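Workshop notebook, Monday, late

Budget hearing prep for the Manole arts grant. We finally have the city's draft table in a form we can sort! It lists 1295 applications over 9 years, and the Vidico export kept the neighborhood column, so the map can be redone by district. I'd half given up on that.

Ran the small theaters first. Plenty of them ask for under 1000 dollars, mostly for rent on rehearsal rooms, and I love how plain the requests are - one just says "chairs." 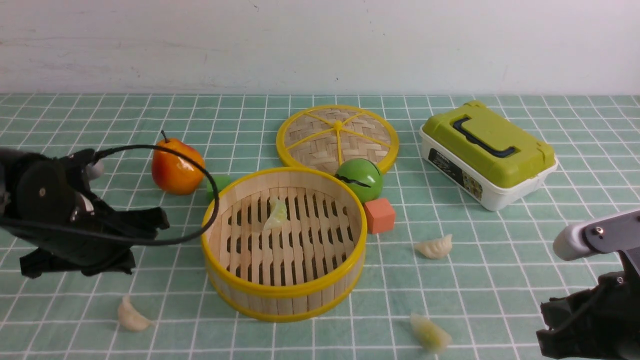 Still open: 15 rows where the award is larger than the request. Could be a typing slip at the Ekus office, could be a top-up from the council's reserve. Don't drop them yet. I've written to the clerk and copied Cleruvero, who want the dance figures anyway.

Next up, the libraries. Really looking forward to those - check the branch codes before merging.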